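Thursday, July - Buenaventura trial unit, Nedstead bench

Loan kit from Studville, day 3. Yamila on the console, me on notes.

1. Boot and joint homing. Clean at the second attempt. The first stopped on a left wrist fault, cleared by reseating the plug.

2. Hand open/close, 80 cycles per side. No dropped commands. Right thumb lags by 7 ms, inside the quoted figure.

3. Arms forward, hands open, fingers up. Head view includes both feet, good for checking stance. Cable slack at the elbows needs clips before we try reaching.

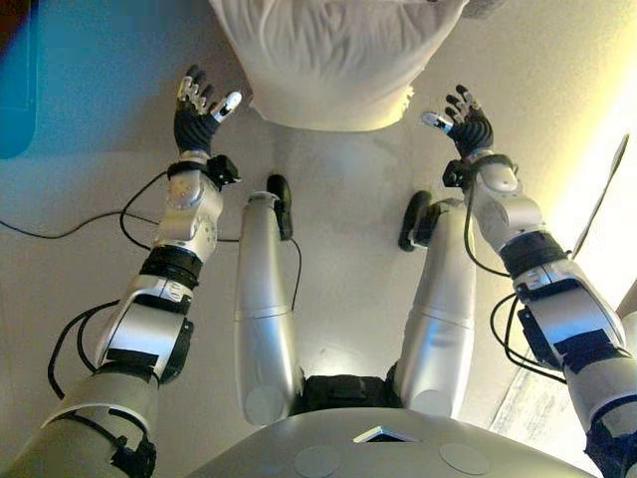 4. Still open
Ask Cakley for the price without the support contract. Dumisani wants spare fingertips quoted separately.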